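Looking after the fingers on a hand-held gripper: clean, check, tighten, test

Posted by Mihret Hadgu, June 25, 2019

I love this job. Give me a hand-held gripper, a good lamp and a cup of tea and I'm happy for the rest of the morning! We have a pair of Koltau grippers that get passed from hand to hand all week, and the fingers take more of a beating than any other part. A bit of regular care keeps them closing straight, and it takes far less time than chasing a bad grip later on.

I've written this for the Koltau because it's the one I know best, but most of it will carry over to any gripper with screw-on fingers. If yours has glued fingers, skip step 4.

What you'll need

A soft paintbrush, 2 cm wide or less
A lint-free cloth
Isopropyl alcohol in a small bottle
The hex key that came with your fingers
A strip of thin paper
A few everyday things to pick up (we use kitchen bits)
Your log book

Clear yourself a decent stretch of table. Those screws are tiny and they roll.

Step 1. Note the cycle count

Before you touch anything, write down the count from the screen. Ours said 1,243 when I sat down to do this one. I clean every 200 cycles and do the full job, screws and all, whenever the grip starts to feel off or a new person takes over the tool.

Chutima Thongdee set up our log as a plain ruled notebook: date, count, what was done, initials. I tried to move us on to a spreadsheet in February and we were back on paper within a fortnight. The notebook lives in the case with the gripper, so it gets filled in.

Step 2. Switch off and open the jaws

Switch off at the handle and unplug the lead. Then squeeze the trigger to bring the fingers together and let go slowly so they travel all the way back out. You're feeling for grit here - a crunchy spot halfway along nearly always means crumbs or dust in the slide. Do it a few times with your eyes shut if you like. It sounds silly, but you notice much more!

Step 3. Brush first, wipe second

Dust shows up beautifully on matt black plastic, so you can see exactly where you've been. Start at the tips and brush back towards the mount, then do the flat inner faces, which are the bit that really matters. Turn the tool over as you go so that loose dust falls away from the slide.

Now dampen the cloth with a little alcohol and wipe each inner face from base to tip. Don't pour it on, and keep it well clear of the lens. Small scuffs are fine and I leave them alone. A groove you can catch with a fingernail is a different matter, and that finger should be swapped.

Step 4. Check the screws

Each finger has a screw hole up near the tip and another lower down by the corner. Shine the lamp straight in and look for fluff packed round the screw head. Pick it out before you put the key in, or the key won't seat properly and you'll round off the head (ask me how I know).

Nip them up finger tight plus a tiny bit more. Work on the lower screw first, then the tip, then go across to the other side and do the same. You're screwing into plastic, so be gentle.

While you're there, have a look at the brass insert in the mounting arm. Push it lightly with a fingertip. If it moves, stop and fit a spare arm, and put the old one in the repair box.

Step 5. Look at the jaws through the camera

Plug back in, open the jaws fully and hold the tool over the table. I always do this against bare wood, where black fingers stand out nicely. Compare the two sides: the tips should reach the same height, and the inner faces should look like mirror images of each other.
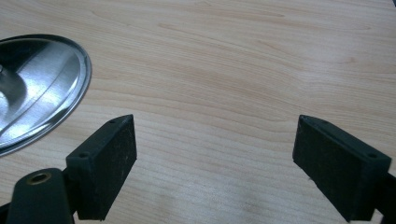
Step 6. The paper test

Close the fingers on your strip of paper and tug it gently. Try it at the tips, then in the middle, then near the base. It should grip evenly in all three places. If it slips at the tips but holds at the base, loosen the tip screws, close the jaws, and tighten again with them shut.

Step 7. Pick something up

My favourite part! Start with something soft like a sponge, then try something smooth and awkward. A saucepan lid is brilliant, because the knob will show up any twist straight away. Surachet Kaewkla swears by a boiled egg, and he's welcome to it.

Initial the log, coil the lead loosely and put the gripper back in its case with the jaws open.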